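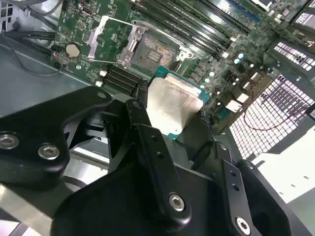 Wash day, and what I did after

Up at 6 and got the old braids out before breakfast. They had been in for 17 days, a little longer than I like. The ones at the nape had started to mat where my coat collar rubs. I cut the ends above the rubber bands and worked upward with the tail of the comb. The left side took longer than the right. It always does, and I think it's because I sleep on it.

There was a lot of shed hair. I used to panic at that. Chaimae told me years ago that a person drops up to 100 hairs a day and in braids they have nowhere to go, so they all come out together. I put it in the trash and didn't look at it too long.

Washed twice with the plain shampoo from Kusuma, the one in the tall bottle. The first wash hardly lathered. The second one did. Then conditioner, left on while I made toast and answered a message from Selina about the wedding. She wants everybody's hair up. She says up, but the picture she sent is half down with a twist on one side, so I asked her which, and she wrote back "up-ish." I'll do a trial on myself first and send her that.

Detangled in four sections with clips. The back was fine. The piece behind my right ear had a knot the size of a pea, and I was patient with it for a while and then I wasn't. Lost a few strands. Put a bit more conditioner on it and it came out.

Dried on low heat, then blew it straight enough to braid. The dryer is making a rattle again. Venkatesh said he'd look at it when he's next over. He said that in January too.

Latifa came at ten to help with the back. We meant to do the same box braids as last time, but she had been to a class in Gresercombe and wanted to try a low bun with two flat braids feeding into it. I said fine, as long as I could still wear a hat. She parted from the temple to the nape on both sides, and used a little gel on the parting only. The first side was too tight. I could feel it at the hairline when I raised my eyebrows, so she took it down and did it again. The second try was good. She kept her hands closer to my head and let the braid lie where it wanted to.

For the bun she crossed the two ends, wrapped them, and tucked them under. It took 16 pins. She put them in pointing toward the middle of the bun, each one catching some of the hair underneath. I had been pushing them straight in all these years and wondering why they slid out by lunch. With hers I shook my head hard and nothing moved.

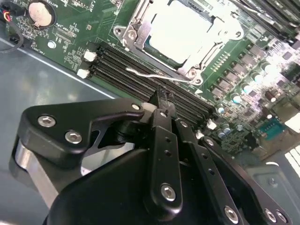 Will it last through the wedding? I think it will last the ceremony and the meal, but I would want a few spare pins in my bag for the dancing. Latifa thinks a light spray over the bun would help. I don't like the feel of spray, so I'm leaving that until I have to decide.

We had soup and she went home at one. I sent Selina two pictures, one from the side and one from the back. She wrote, "Yes, but softer at the front." So next time I'll leave out a piece on each side before braiding and curl it with the small iron. Her cousin Adelino is getting his hair cut the same morning, and she asked if I could tidy his neckline as well. I said I could if he brings his own clippers. Mine are blunt.

In the afternoon I walked to the Domton shop for edge gel and a new satin scarf. The gel was out, just the strong kind left, and that one flakes on me. I bought the scarf, dark green, and a pack of 3 small claw clips that I didn't need. The woman at the counter said the gel comes in on the van from Ginow, and to try again later in the week.

Wrote down the steps while I still remembered them. Part temple to nape. Flat braid, hands low, loose for the first inch. Cross the ends behind, wrap, tuck, pin toward the middle. Front pieces last. I stuck the note inside the cabinet door next to the one for Chaimae's rinse.

By evening there was some itching at the left parting. Put a drop of oil on it with a cotton swab and it eased off. The bun itself was still firm. One pin had worked up a little near the bottom and I pushed it back in at an angle.

Tied the new scarf on at nine. It's a bit slippery, so I knotted it at the front and tucked in the ends. I'm going to try sleeping on my right side.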